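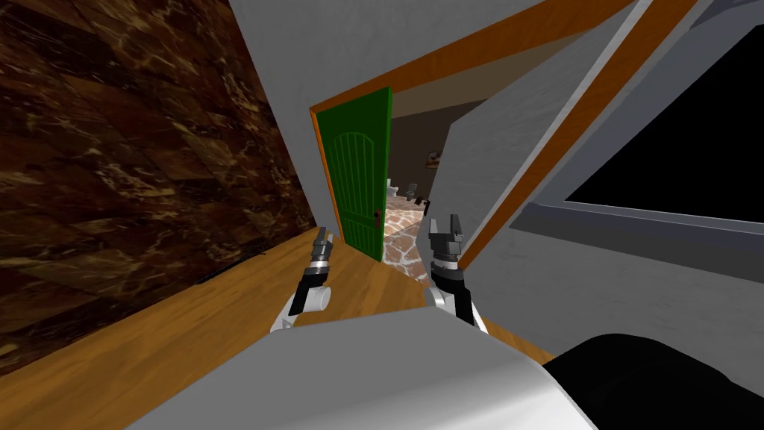 Plumalura door runs: README for the bad batch

Last update: 24/10/2019

Hi! If you came for the clean simulated door-crossing episodes, you want the main Plumalura folder. I keep the broken ones in here, and I'm pretty fond of them by now.

What went wrong

Back in March I moved the two-gripper robot over to the Nivora house scenes (marble tile on one wall, wood floor, green door into a room with a stone floor, you'll know it when you load it). Training looked great for a while and then the success rate fell off a cliff. I blamed the policy for way too long. The bug was in my reset code: it wrote the head camera's roll in degrees and the simulator read it as radians. So the camera started each affected episode tilted, sometimes a lot, and the floor looks like it's running uphill to the doorway.

The physics is fine, by the way. The robot stands level in the state logs the whole time. Only the camera pose is off, so please don't go hunting for a tip-over like I did!

What's in the folder

episodes/ has 1619 runs, all from the Nivora scenes
bad_roll.txt lists the 619 with the wrong camera roll
contacts.csv has gripper contacts with the door or its trim
reset_old.py is the buggy script, kept so you can reproduce this

Safety note

In 7 of the bad runs the arms kept pushing after contact and the force limit didn't kick in. That's a second bug (my limit was only checked on the left arm, ugh) and it's fixed from version 5 on. Don't put a policy trained on this batch on real hardware, even at low speed.

Known gaps

The Sellstead scenes went through the same reset script and I haven't checked them yet. The Mikuš scenes use a different loader and should be okay, but look at a few yourself before you trust me on that.

If you find more tilted runs, send me the episode number and the seed and I'll add them to the list.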